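Company News | Data Programs

Lonevach opens second collection round for Kesus manipulation set

FOSTILSTEAD, November. Lonevach has begun the second round of recording for Kesus, its set of tabletop handling examples for training robot arms. The first round closed with 1397 accepted episodes. The target for the second is 1000, recorded at 16 stations.

Each episode is driven by an operator and logged with gripper position and wrist camera video. The task list covers thin rigid items, food and small packaging.

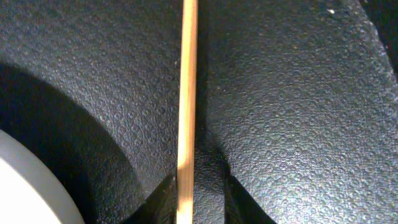
Wrist camera view: a thin wooden stick and the two gripper fingertips.

"Narrow objects leave little margin at the fingertips, and the first set had too few of them," said Mārtiņš Ramanauskas, head of data collection. "Round two gives them 97 task variants."

Food tasks use trays, plates and open containers on an ordinary tabletop. Layouts are changed between episodes. Failed attempts are kept and labeled separately.

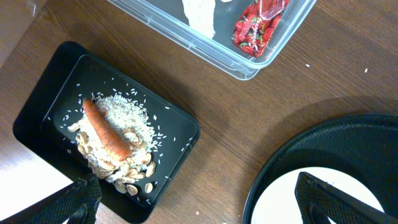
Rice, pumpkin seeds and a carrot on a black tray, seen from the wrist camera.

Labels are checked by Dambrauskienė, the project's annotation partner. Gunārs Priedītis, who leads model training, said the existing policy will be retrained once the new episodes pass review. Requests for access to Kesus are handled by the Lonevach office in Fostilstead.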